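Low-profile card not detected after moving to an older tower

Trelow
Posted in Desktop hardware, February

I have a serial card that came out of a slim office machine. I swapped the short bracket for a full-height one and moved it to an older Dell tower. The system posts normally but the card does not show up in Device Manager, not even as an unknown device. The driver package is 239 MB and installs without errors. The card worked in the previous machine. Is there a BIOS setting I should be looking for, or is the slot dead?

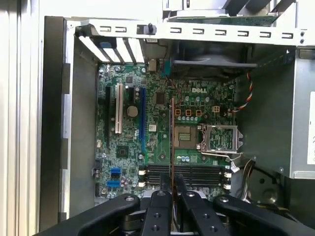

Dell board with the expansion slots on the left half.

Baker
5 votes

If nothing at all is listed, the driver is not the problem yet. Windows shows an unknown device for any card that answers on the bus. Work in this order:

Shut down, pull the power cord, and hold the power button for 5 seconds.
Remove the bracket screw and reseat the card without it. Replacement brackets are often bent slightly wrong and lift the rear end of the card when the screw goes in.
Clean the edge contacts with isopropyl alcohol and let them dry.
Load BIOS defaults. Check that no slot is disabled.

A x1 card will run in a x16 slot on most boards, but some older chipsets reserve that slot for graphics. Try the short one first.
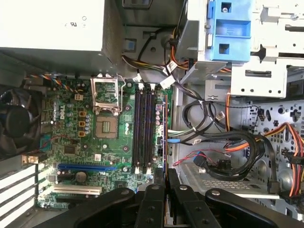
Van Dijk
2 votes

Agree on the bracket. I had the same fault with a parallel card and the fix was slotting the bracket hole with a file so the card could sit lower. Reset the BIOS before you buy anything.

Urnbridge

just get a USB adapter, mine was 59 dollars and works fine

Trelow

It was the bracket — with the screw out, the card is detected on every boot. Ports show as COM3 and COM4. I will file the hole.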